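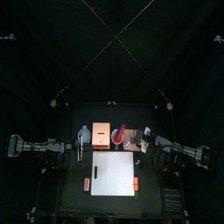 Does the Šimek reader assume any Latin?

Very little. Every Latin passage is followed by an English translation, and the technical terms are collected in a glossary at the back of the second volume.

The Šimek Reader in Lutheran Scholasticism
Two volumes, cloth, sold as a set
Edited by Přemysl Ševčík and Jozefína Doležal
Plollenthorpe Press
Price: $35

The reader collects excerpts from university theologians of the seventeenth century, mostly lecture notes and printed disputations. There are nine chapters. Volume one covers Scripture, God, creation and sin. Volume two covers Christ, justification, the sacraments, the church and the last things. Each chapter opens with a short introduction on how the topic was taught and who was arguing with whom.

The glossary has 2,000 entries. Spelling of the Latin has been made regular, but the original paragraph numbers are kept in the margin so that older citations can still be looked up. Biblical references follow English numbering, with the Vulgate number in parentheses for the Psalms. 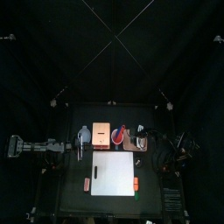 Can the volumes be bought separately?

Only as a set. The index in volume two covers both books, and page numbers run straight through.

Binding is sewn, with one ribbon in each volume. Libraries may order on invoice. Orders ship from our Prarwood warehouse. The first printing sold out in January, and the current one corrects the running heads in chapter 4 and two wrong dates in the introduction to chapter 7.

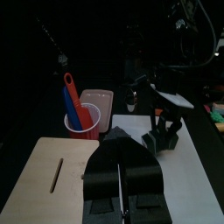 Wooden board with rounded corners and a diagonal slot

Category: Theology / Reformation and After / Source Readers

Comments

Radek Kuruc
Used it for a seminar on justification. The translations are stiff but you can follow the Latin from them. Wish the margins were wider.

Žofie Štefanec
Does the new printing have the same page numbers as the old one? Half my group has the first.

Plollenthorpe Press
Same page numbers throughout.

Svatopluk Bartoš
Good index. The chapter on the sacraments is the longest and I thought the best.

Related items
Stososwood Catechism, Parallel Text
A Short Latin Grammar for Theology Students
Disputations on the Church: Selected Theses
Letters of a Village Pastor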